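Support > Questions and Answers > Chores at Home

Filed under: Home robots, Laundry, Before you buy

We receive many letters at Berisha with the same question in different words: can a machine do my housework yet? We collected the most common ones and answered them as plainly as we can.

Can a robot do my laundry from start to end?

No. Your washer and your dryer are machines and they do their part very well, but all the steps between them still need a person. Sorting, hanging, folding and putting away are the hard part. Cloth has no fixed shape. A cup looks like a cup from every side, but a shirt on a bed can look like anything. 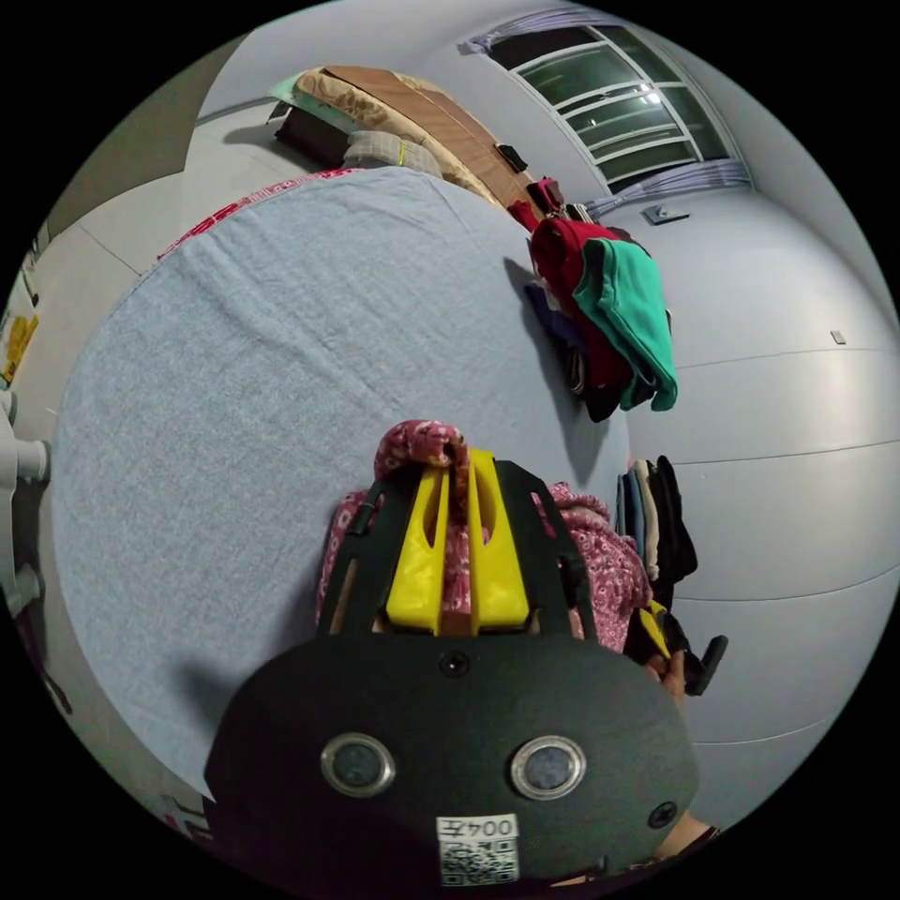
Cloth held between two fingers, beside a bed.

Is holding the cloth already a solved problem?

Holding, mostly yes. Two flat fingers can close on a piece of fabric and keep it. What comes after is more difficult. The machine must find a corner or a collar in the pile, and it must know if it has taken one layer or two. A person feels this with the fingertips and does not think about it.

How does a machine learn to fold?

In our Kirkum project it learns from people. A person does the chore with a hand-held gripper, many times, and the software studies the recordings. We have 1,393 recordings of laundry work so far. We wanted 2,000 before the summer, but we did not reach it. Towels are the easiest. Dresses and anything with buttons are slow to learn.

Which chores can I give to a machine today?

Vacuuming a flat floor, mopping it, and cutting a simple lawn. These machines are sold in normal shops and they work well enough if you pick up the cables first. Window cleaning machines exist also, but you must move most of them from one window to the next by yourself.

And in a shop or a small factory?

The answer is better there, for the reason that the same thing comes again and again. At the Clanham laundry, flat sheets go through a folding machine all day. Uniforms are still hung by hand, by a team of 4. 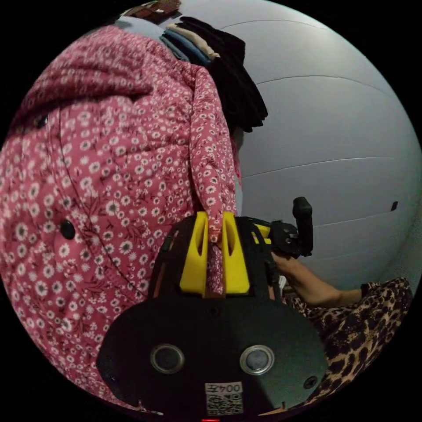 Prolldale wrote to us after reading an older version of this page that she would gladly accept a robot which folds badly, if it would only do it while she is at work, and that her own folding is not so good either. We understand this wish. The difficulty is that a machine left alone must also know when to stop, for example when a sleeve is caught, and this part is not ready.

When will I be able to buy one?

We do not give a year. We gave one before and it was wrong. At present our test arm folds a hand towel in 3 minutes when the towel is laid flat for it, and from a pile it often needs help.

Can I send you my clothes for testing?

Thank you, but no. Old towels are welcome in January, when we change our test set. Please wash them first and write to the support desk before you send the box.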